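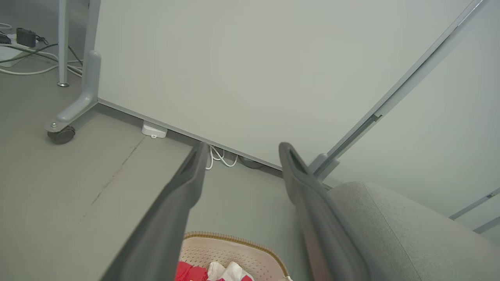
Open Afternoon at the Bundeck Textile Care School, May

Bundeck holds its open afternoon once a year, and I went mainly for the stain room, which had been closed on my last visit. Doors opened at 1 p.m. Parking is behind the building and free, but the lot is small and I ended up on the street.

The school moved into the old Ovside shirt factory in 2000. It trains people for hotel laundries, dry cleaners and hospital linen services. Zixuan Fang, one of the instructors, took our group of 19 through the ground floor first. Most of that is washing and pressing. She spent a long time on sorting, which she said causes more damage claims than any chemical does. Students sort by fiber first and color second, and they have to read every care label, even on towels. 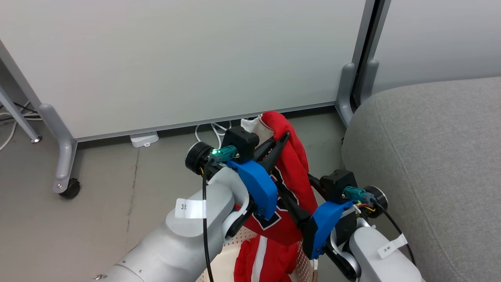

Reds get their own load for the first few washes, and the school tests them beforehand with a damp white cloth pressed on an inside seam. If color comes off on the cloth, the piece is washed cold and alone. I asked about vinegar. Fang said it does nothing for modern dyes and leaves a smell in the room.

The stain room is upstairs and was worth the wait. Hamidreza Shokri worked on coffee, candle wax and ballpoint ink at one long table. The ink took four passes and still left a shadow. He blots from the outside in and changes the cloth often – he went through a whole stack.

Pressing was less interesting to me. Xinyi Xu showed a pleated skirt on the steam board, but the room was crowded and hard to hear in.

The full course runs 7 months, with evening classes for people already working. Applications go through the front office. Coffee was served in the hall until 4, and the cookies had run out by the time our group got down there.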